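Chapter 3
Walls, Ceilings and Surface-Run Services

Many offices are fitted out in buildings that were put up for some other use. The pipes and cables then run across the face of the ceiling, held by brackets, and are painted over or left as they are. This chapter deals with rooms of that kind — how they are read, recorded and maintained.
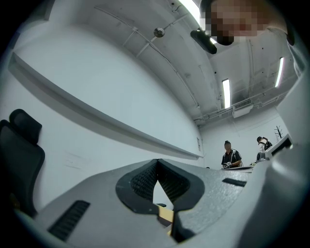
Why is conduit fixed to the surface of a ceiling? It can be reached for repairs and added to later without cutting into plaster or concrete.

Section 3.2 covers brackets and their spacing. Section 3.3 turns to smoke detectors, wall boxes and ledges, and to the marks that chair backs leave on white paint. Students should have the Werurgate floor plan from Chapter 2 at hand, as the exercises set by Torunn Dahlgren refer to its room numbers and colour codes.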